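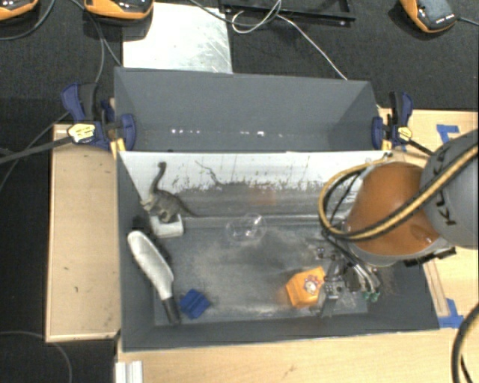 Le café-jeux Brondari a rouvert en juillet après 4 mois de travaux. Sa gérante nous a reçus un matin, avant l'arrivée des habitués, à la grande table du fond.

Elle a repris l'affaire après dix ans passés dans une librairie de Kurkidik. « Je vendais quelques jeux à Noël, et les gens me demandaient toujours s'ils pouvaient les essayer. Je devais leur dire non. » La ludothèque compte aujourd'hui 313 boîtes, toutes en prêt sur place. L'entrée coûte deux euros, boisson non comprise.

Le plus long a été le classement. Au début, tout était rangé par ordre alphabétique, ce qui n'aidait personne. « Les clients ne connaissent pas les titres. Ils me disent qu'ils sont quatre et qu'ils ont une heure. » Les étagères suivent désormais la durée des parties et le nombre de joueurs.

Les pièces perdues restent son principal souci. Elle vérifie les boîtes le lundi, jour de fermeture, et commande les pions manquants chez Perum, un petit fabricant de la région. « Pour les cartes, c'est plus compliqué. Parfois je les redessine moi-même. »

Le jeu le plus demandé est Wumbei, un jeu d'enchères qu'elle possède en deux exemplaires. L'an passé, il est sorti 909 fois. Elle-même n'y joue plus guère : « Je connais trop bien les règles, on me prend toujours comme arbitre. »

Un tournoi est prévu au printemps. Les inscriptions se font au comptoir.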